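Rechercher sur le site Rechercher OK

Ranger cuillères et louches sans remplir un tiroir de plus

Ma cuisine est toute petite, et j'ai longtemps fait comme tout le monde : un grand pot près de la plaque, plein à ras bord, dont il fallait sortir la moitié des ustensiles pour attraper la bonne cuillère (toujours celle du fond, bien entendu !). Et puis en avril, mon amie Siham Rizk m'a donné un arbre à tasses dont elle ne se servait plus, et je me suis mise à y suspendre autre chose que des tasses.

Le principe est tout bête : un socle, une tige, des crochets en étoile, et chaque ustensile percé d'un trou ou muni d'un anneau trouve sa place. Prenez un modèle au socle large, sinon il penche dès qu'on le charge d'un seul côté.

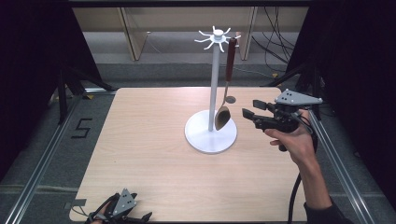 Pour les manches sans trou, je noue une petite boucle de ficelle de cuisine, bien serrée, que je change quand elle devient grise. Les manches en bois, je les essuie toujours avant de les suspendre, et une fois de temps en temps je leur passe un peu d'huile de lin alimentaire, la veille au soir, pour qu'elle ait la nuit pour pénétrer.

Répartissez les pièces lourdes face à face, une louche ici, une écumoire là, et gardez 3 crochets libres pour ce qui sort de l'évier. Un coup d'éponge sur le socle en passant, et voilà !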